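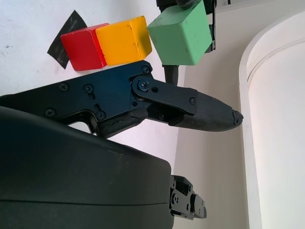
Herton Community Hall: Heating and Ventilation Upgrade
Second interim progress report to the Wosevix Fund

Prepared by Thongchai Kaewmanee, project lead
Date of report: 21/09/2021

1. Period and scope

This report covers work from the end of the first interim period to the close of last month. It deals with the main hall, the two side rooms, the kitchen and the plant room. The roof repairs, which are paid for from a separate grant, are mentioned only where they affect the ventilation work.

The grant agreement splits the project into four work packages:

WP1 Survey and design
WP2 Boiler replacement and pipework
WP3 Mechanical ventilation
WP4 Controls, commissioning and handover

WP1 is closed. WP2 is substantially complete. WP3 is in progress and behind program. WP4 has not started on site, although the controls specification has been issued.

2. WP1 Survey and design

The heat loss calculation was revised after the wall cores were taken. The original figures assumed an insulated cavity on all four sides of the main hall. The cores showed that the north wall is solid masonry and that the cavity on the east wall is unfilled for most of its length. The design heat load for the main hall went up as a result, and two radiators on the north side were changed to the next size. The boiler selected at tender stage had enough margin and was not changed.

The revised drawings were issued to Chuensuk, the mechanical contractor, before any pipework was ordered. There was no claim for abortive design work.

3. WP2 Boiler replacement and pipework

The old boiler was drained, disconnected and removed in sections. The flue was capped at roof level and made weathertight. The new boiler is set on the existing concrete base, which was leveled with a thin screed. The gas supply was pressure tested and the certificate is in Appendix B.

A total of 41 radiators and convectors were listed in the original schedule. Of these, 26 have been replaced. The remainder are being kept, flushed and fitted with new valves. The flushing of the side room circuit took longer than planned because the water was still carrying sludge after the first pass. A second pass was made with a stronger cleaning agent and the sample taken afterward met the limits in the specification.

The main circuit was filled with inhibitor and held at test pressure overnight. One compression joint behind the stage was found weeping and was remade. The test was repeated with no loss.

Items outstanding under WP2:

Pipe insulation in the floor duct between the plant room and the kitchen.
Labels on isolating valves.
Making good to plaster behind the stage.
Final balancing, which depends on the controls and will be carried out under WP4.

4. WP3 Mechanical ventilation

Progress on the ventilation has been slower than reported last time. The air handling unit was delivered with the supply and extract connections on the wrong hand for our duct layout. The supplier, Dondodex, accepted that the order had been entered incorrectly and took the unit back. The replacement arrived with the correct connections and has been lifted into the loft and bolted to its frame with the anti-vibration mounts fitted.

Supply ductwork is installed along the full length of the main hall. The extract run is complete as far as the stage opening. From there it has to pass a roof truss that was shown on the drawings lower than its true position. The duct section has been redesigned as a flat oval to clear the underside of the truss. The effect on pressure drop is small and within the capacity of the fan. The new section is in fabrication.

Kitchen extract is a separate system and is finished apart from the grease filter. The wall opening was cut and lined, and the outside louver has been fixed and sealed.

No ductwork cleaning has been done yet. Open duct ends have been kept covered, and the specification calls for an internal inspection before the fan is run for the first time.

5. WP4 Controls and commissioning

The controls specification was written by Boonsong Inthanon and sent out for comment. The main change from the tender version is that the two side rooms now have their own time schedules. Under the old arrangement the whole building was heated whenever any room was booked, and the meter readings show that this accounted for a large part of winter gas use.

Carbon dioxide sensors will be placed in the main hall and in the larger side room. The smaller side room will run at a fixed air rate during booked hours. Manual override will be limited to two hours, after which the system returns to schedule.

Commissioning will follow in this order: water balance, air balance, controls point check, then a full heating day with readings taken in every room.

6. Budget

Spending on WP1 closed slightly under its allowance. WP2 is over its allowance by the cost of the second flush and the larger radiators. Both were met from contingency. The wrongly handed air handling unit has had no cost effect, as Dondodex paid for return carriage and the second lift. The oval duct section has been priced by Chuensuk and the price accepted. It will also be charged to contingency.

The remaining contingency is considered enough for the work left. No increase in grant is requested.

7. Program

The air handling unit error and the truss clash together have delayed WP3. Heating can be run on temporary manual control from the start of the cold season, so bookings are not affected. The target for practical completion has moved from the end of this calendar year to April. We ask the Fund to confirm that the later date is acceptable under clause 2 of the grant agreement.

8. Risks

Delivery of controls hardware. Lead times quoted at present are longer than at tender. The order will be placed as soon as the specification is signed off.

Roof repairs. Loft access will be restricted while the roof contractor is working above the stage. The two programs have been compared, and the oval duct section needs to be in place before that work begins.

Water quality. A further sample will be taken from the side room circuit after a month of running.

9. Decisions requested

Approval of the revised completion date.
Approval of the contingency charges listed in section 6.
Release of the next grant installment against the WP2 valuation in Appendix C.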